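Baking and Preserving > Fruit > Which apples for a pie that holds its shape?

plumduff
Posted 8:14 pm

OK I need the hive mind. My mother-in-law is coming in December and she has asked for apple pie, the tall kind, and every single one I've made this fall has collapsed into applesauce under a beautiful crust. There's a gap under the lid you could park a bike in! The taste is wonderful, I'd just love a slice that stands up on the plate.

I've been using whatever red apples the Karras market has out front. Sliced thin, sugar, cinnamon, lemon, straight into the shell. Oven at 400. What do I change first?

ottoline_k
Posted 8:31 pm

Change the apples! Red skin tells you almost nothing about how an apple bakes, but a lot of the ones stacked by the door are McIntosh or Red Delicious, and both go soft on you. Get Granny Smith for the backbone and something sweeter alongside, like Golden Delicious or Braeburn. I do half and half and it has never let me down.

Also slice thicker. Quarter inch at least.

Markos Balaskas
Posted 8:47 pm

Respectfully disagree with the above, at least the Granny Smith part. I find them sour and a bit one-note once cooked, and the ones in stores in spring have been sitting in cold storage for ages. If you have a farm stand anywhere near you, ask for Northern Spy. It's THE pie apple. My uncle had two trees of them out past Brinlow and we fought over the windfalls.

But the apples are only part of it. Your gap comes from raw slices shrinking in the oven while the crust sets above them. Precook the filling. Big pot, lid on, low heat, until the slices bend without snapping. Cool it completely, drain it, boil the juice down to syrup and pour that back in. You can pack in so many more apples this way, it's fantastic.

ottoline_k
Posted 8:55 pm

Northern Spy is lovely if you can find it. Most people can't. I'm trying to help someone who shops at a supermarket.

And precooking is a lot of dishes for a result I get by letting the sliced apples sit in sugar for an hour. They give up their juice on the counter, you reduce the juice, done.

Markos Balaskas
Posted 9:02 pm

One pot is a lot of dishes?

crumbtopper
Posted 9:10 pm

Both of those methods work, I've done each many times. The sugar one keeps a fresher flavor, the pot one gives you the taller pie. If tall is the goal then Markos has it, but I'm with ottoline on mixing varieties.

One thing I'd add for plumduff: buy your apples early and taste them raw before you commit. I keep mine out on the kitchen table for a day or two before baking because I like working with fruit at room temperature, and I end up eating half of them.

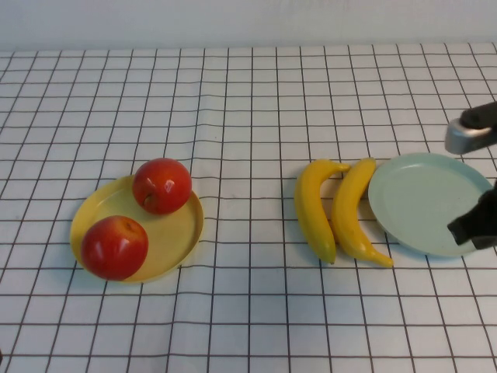 Red ones on the yellow plate. Taste first, bake second!

My rule is that if it's mealy when you bite it, it's going to be mush in the pie, whatever the label says. Crisp and a little tart is what you want. And please don't skip the salt. Half a teaspoon in the filling wakes everything up.

plumduff
Posted 9:26 pm

This is so helpful, thank you all!! Love that tablecloth by the way crumbtopper, I'm a sucker for a grid.

Follow-up: thickener? I've been using flour and it goes cloudy.

crumbtopper
Posted 9:33 pm

Thank you! It never lies flat but I can't part with it.

Cornstarch for me, 2 tablespoons for a nine inch pie. Tapioca if it's a very juicy batch, ground fine so you don't get little beads.

hal_in_nistora
Posted 9:41 pm

Flour is fine and I'll die on that hill. My grandmother used flour, my mother used flour, cloudy is what apple pie looks like. Cornstarch goes slick and shiny like something from a can.

What nobody has brought up yet is the baking time. Most underset pies are underbaked pies. I give mine 60 minutes minimum and I don't take it out until I see thick slow bubbles in the vents. Then it has to cool for 3 hours. Cut it warm and it will run no matter what you put in it.

ottoline_k
Posted 9:48 pm

Yes to every word of the cooling part. I bake pie the night before now and it's so much better for it. Warm the slices up after cutting if people insist.

pastry_lurker
Posted 10:05 pm

Long time reader, first time poster. There's a pinned topic on this from the old board where somebody tested varieties side by side, it's up to 531 replies. Well worth an evening! The upshot, as I remember it, was that Jonagold and Braeburn came out near the top, McIntosh came dead last for shape, and a lot of people loved McIntosh for flavor anyway and tucked one or two in with the firm ones. I started doing that and the juices are gorgeous, the soft one melts down around the slices and sort of glues them together.

Markos Balaskas
Posted 10:12 pm

That's a great trick. I do the same with a Cortland when I can get one. Welcome to the board!

hal_in_nistora
Posted 10:20 pm

Plumduff, what are you baking in? Glass, metal? If the bottom crust is pale you'll want metal, and put it on a hot sheet pan on the lowest rack.

plumduff
Posted 10:34 pm

Ceramic, very pretty, wedding present. Bottom is always a bit pale now that you mention it. I have an old Plasau tin from a yard sale somewhere in the garage, I'll dig it out.

Plan is: Granny Smith plus Braeburn, one McIntosh for glue, the pot method (sorry ottoline!), cornstarch, sheet pan, baked the night before. Trial run this weekend and I'll report back.

ottoline_k
Posted 10:37 pm

Forgiven. Do remember to let the filling get properly cold before it goes anywhere near the butter crust.

hal_in_nistora
Posted 10:41 pm

Flour.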